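Home rehearsal tips for small bands
From the Vusico practice pages

A four-piece can rehearse in an ordinary kitchen or spare room if the noise is kept down and the gear is looked after. The tips below cover sound, cables and the things people put next to their amps.
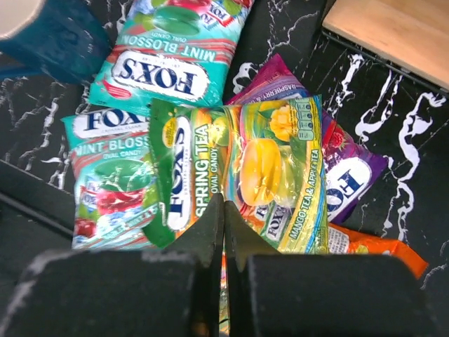
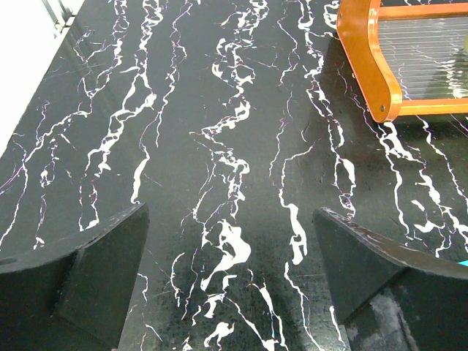
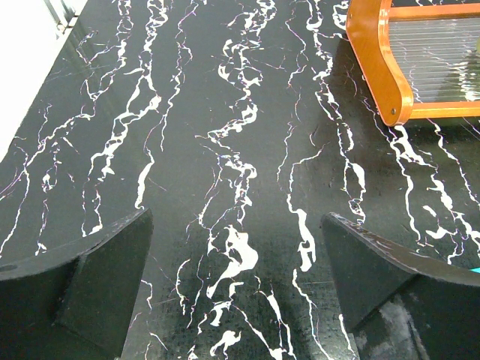
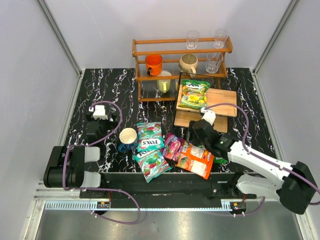
Keeping the volume down

Put the amp on a folded blanket and tilt it back so the speaker points at your head. You will turn it down without being asked. Small combos sound fine at low volume with the bass control rolled off a little.

Hang a thick quilt behind the drummer. Practice pads on the toms and a towel in the kick drum do most of the rest. Stop by 9 p.m.

Cables

Coil cables over and under – never around the elbow. Wipe them down with a barely damp cloth after a gig, then a dry one. A 20-foot lead is long enough for most rooms. Mark both ends with the same color of tape.

If a cable crackles, move each plug in turn. The bad end usually gives itself away. Cut it back an inch and solder it again.

Drinks and snacks

Keep mugs and glasses on a separate table, lower than the mixer. Wipe your hands before going back to the strings. Sugar on a fretboard is slow to clean off, and worse on keyboard keys.

Strings and sticks

Change guitar strings every 13 hours of playing if your hands sweat a lot. Others can wait longer. Light sandpaper, 600 grit, takes the rough spots off a drumstick – sand along the grain and stop when it feels smooth.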